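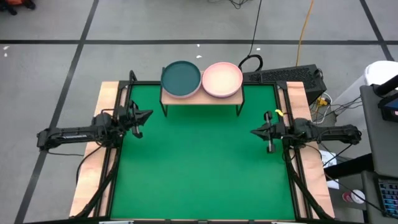
The Jollstead small shelf at the back of the green mat.

Jollstead Small Shelf: Is a Board on Legs Worth Your Money?
By Damián Barrientos
2019-09-21
2 min read

I don't trust furniture that fits under one arm. Most of it wobbles, and the part that doesn't wobble scratches. So when a reader in Toledo wrote to ask if the Jollstead small shelf was any good for the back of a worktable, my first answer was no, save your money and prop a plank on two cans.

She pushed back, so I bought one. It came from Ilolbridge, who ship it flat in a box much bigger than it needs.

You get a light wooden top and thin black metal legs, plus screws and a wrench so short it hurts to hold. The instruction sheet covers both the small shelf and a larger model I didn't order, and the steps for the two are mixed together. I put one leg on backward and had to take it off again.

The shop page calls it an "organizer system." It's a shelf. It has one top and you put things on it, or under it if they're short enough. I'd like the people who write these pages to settle down.

The legs were my main worry. They look too thin for the job, and on a bare tabletop mine slid whenever I bumped the table with my hip. I moved it onto a bright green mat and the sliding mostly stopped. A mat isn't included and Ilolbridge doesn't mention needing one, so add that to the price if you don't own one already. Mine has wooden strips down both sides, and I centered the shelf at the far edge, where it stays out of the way and leaves the rest of the green free for work. Closer in, I kept hitting it with my elbow.

I've had it since April. The top has one ring on it from a mug, my fault, and the finish hasn't lifted. I did have to tighten the screws twice. As for weight, I kept jars of hardware and a small radio on it and saw no sag, but I wouldn't stand a heavy vise on it and I don't believe anyone who says they do.

The Cumavmont version has thicker legs and costs more. I tried one at a friend's place and it felt steadier, though the top was already chipped at a corner. If I were buying again I'd probably still get the Jollstead, with some grumbling, and only on sale. At full price it's a lot to pay for a board and legs.

Buy it if you have a mat and light things to lift off the table. Skip it if you own a saw.

Comments (2)

benchrat371
Same experience with the backward leg. The drawing for step four is upside down on my sheet. Did you use the rubber feet? Mine had a little bag of them taped inside the lid.

Damián Barrientos
No bag in my box. I checked again after reading this. Now I'm annoyed.

Contact | Copyright 2019 | Back to top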